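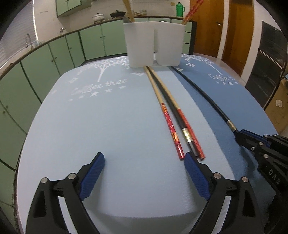 Pale blue and darker blue mats, printed in white, on a rounded table.

Firmness numbers should be measured or dropped

By Shoaib Yousafzai

The firmness number printed on a mattress label has no unit. It is usually given out of ten, sometimes out of five, and it is arrived at by asking people in the maker's building to lie down and say what they think. I have spent most of my working life testing foam and spring units in a workshop in Mitesthorpe, and I would like the trade either to measure the number or to stop printing it.

Take two mattresses I had on the bench in September. The Menen is sold as a 6. The Pilby is also sold as a 6. Both are doubles with a pocket spring core and a foam comfort layer. I pressed each one at the centre with a 200 mm round plate and recorded how far it sank as the load went up to 800 newtons, which is close to the full weight of a person of 80 kg. A lying body spreads its weight over a much larger area than that, so this is a severe test and I don't claim that it copies sleep. It does give a curve, and the two curves were not alike. The Menen gave way easily at first and then stiffened sharply once the foam had been squeezed flat against the springs. The Pilby resisted from the start and went on yielding at an even rate.

A light person lying on their side would find the Menen the softer of the two. A heavy person lying on their back might well find it the harder, being through the foam and on to the springs. No single number can tell both of them the truth. Two numbers could make a fair attempt: the depth reached under a light load, and the depth reached under a heavy one. Both can be given in millimetres, and both can be checked by anybody with a plate, a load cell and a flat floor.

The usual objection is that comfort is personal. I agree, and I am not asking for comfort to be measured. Shoe size does not tell you whether a shoe is comfortable either, but it does let you rule out most of the shop before you take your coat off. The mattress buyer has no such help. A person who has slept well on a 6 from one firm and buys a 6 from another has learned nothing from the first purchase that can be carried over to the second.

A second objection came from a sales manager at Boonyarit, who told me that customers will not read millimetres. They read them on curtains, shelves and the mattress itself, where depth is always stated and often boasted of. I suspect the real difficulty is that a measured figure can be wrong. An opinion out of ten can't be, and nobody has ever had to replace a mattress under guarantee for being a 5.

Guarantees are where the matter costs money. Most of them cover a permanent dip beyond a stated depth and exclude what they call normal softening. Foam does soften. It loses some of its resistance in the first weeks of use and then more slowly for years, and it can do so with hardly any visible dip. The owner says the bed has gone soft, the inspector lays a straight edge across it, finds the surface level, and the claim is refused. If the original resistance had been printed on the label, the inspector could measure it again and there would be something to argue from.

Conditions would have to be fixed. Many memory foams are noticeably firmer in a cold room, so the temperature must be stated, along with the time the mattress has stood in the room before testing. The base matters too. A solid floor and a sprung slatted base give different results, and I would use the floor for the label and leave the slats to the shop to explain. Edge readings should be listed separately, if at all. Some makers put stiffer springs round the border, and an average of centre and edge describes no part of the bed.

The work is not expensive. One sample from each production run takes a morning, most of it spent waiting for the foam to recover between presses. The larger factories already do something close to this on incoming foam, and they keep the results in a file. My proposal amounts to moving two of those figures on to the label, with the plate size and room temperature beside them in type large enough to read.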